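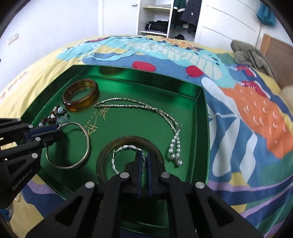

Adult beginners at the pool - talk notes
Fidville, November 27, 2024, after lunch slot. Keep to time, last year ran over.

Opening
Hello, thanks, where I'm from (Zerkholm pool, 25 meter tank, one teaching pool, old building). Hands up if you run adult lessons. Hands up if they are full. Hands up if the same people are still there after week four. Wait for it. Let them look round.

My point for today: we sell adult lessons like kids' lessons with taller people in them. Doesn't work. Say it slow.

Who comes
- People who never learned. Bigger group than you think.
- People who learned, badly, had a scare, stopped.
- Parents whose kid just passed them by. They tell you at the desk, very quietly.
- Triathlon people who can "swim a bit". Send them somewhere else!! Different class. They splash, they talk about watches, beginners feel dumb.

Tell the locker key story. Man came in, bought a ticket, sat in the changing room the whole hour, handed key back, went home. Did that twice. Third time he came to the edge. Pause here. Don't rush to the next bit.

What we used to do
Ten week course, Saturday mornings, shallow end roped off next to the family session. Noise, floats flying about, everybody's neighbor in the water. Half gone by the middle of the course. We blamed the weather. Then blamed parking. (Parking is bad, but still.)

What we changed
Went to weekday evenings, last session, main pool closed to the public. Blinds down on the cafe side. Cost us the late lane swim one night a week, and yes we got letters. Read out the one with the capital letters if time.

Lesson length: 30 minutes. We had it longer. Beginners get cold standing around and cold people hold their breath. Teaching pool warmer if you have the choice, deep enough to sit down in up to the chin.

Group size small. Teacher IN the water for the first few weeks. I know what that does to your rota. Do it anyway. Somebody will ask about this in questions, answer is below.

First lesson, what's in it
Walk across. Walk back. Hold the rail, face in, blow. Sit on the steps. Talk. How to stand up from floating - do this before any floating at all!! Knees up, push down with the hands, head last. Most of the fear is about not being able to get back up. Once they have that the rest goes a lot quicker.

No goggles argument: let them wear goggles. Old school teachers in the room will grumble. Let them grumble. 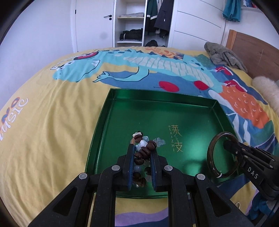 Photo: Skastano

Words we stopped using
"Just relax." "It's easy." "Even the kids can do it." "Deep end" in week one.
Words that do help: "Stop whenever you like." "Hold on to me or the rail, your pick." Ask teh room for theirs, take two or three, move on.

Front desk
Big one, easy to skip, do not skip. Person calls, asks about lessons, gets asked "what level?" They don't know what level. They hang up. We put in one question instead: "Are you OK putting your face in the water?" Yes, no, not sure. That's the whole form. Works on the phone too.

Also show them the changing rooms before they book. Where do I put my shoes, do I shower first, how far do I walk in a swimsuit. Sounds small. Isn't small.

Numbers slide
Waiting list got to about 90 by August with one poster and no ads. Poster was in the laundromat and the bus station, none in the pool itself. Non-swimmers are not in your pool reading your board.
Money: 500 set aside for the whole first course, went on extra teacher time, blinds, a box of loan goggles. Goggles mostly came back.

Oshima pool comparison
They do theirs women only, Sunday evening, music off. Full every time. Different town, different crowd, don't copy it straight, ask your own people first. Their teacher swims every lesson too. Mention they let people bring a friend to sit on the side, we've started that as well and I like it.

What went wrong
Deep water came too early for the second group. Two people didn't come back. My fault, I wanted them done before the holidays. Now no deep water until they ask for it, and some don't ask till the second course. Fine.
Certificates. Adults did not want certificates. One did. Print one.

If they ask
Rota: we swapped a poolside shift for it, can show the sheet afterwards.
Do they all learn? No. Some get to a happy width and stay there, come every week, pay every week, good for them.
Cover and ratios: check with your own insurer, don't let me quote ours.
1,000 flyers? Wouldn't bother. Did it once, most are still under the reception desk.

End on the locker key man. He does lenghts now, Tuesdays, slow lane. Handouts by the door, leave my email up on the last slide.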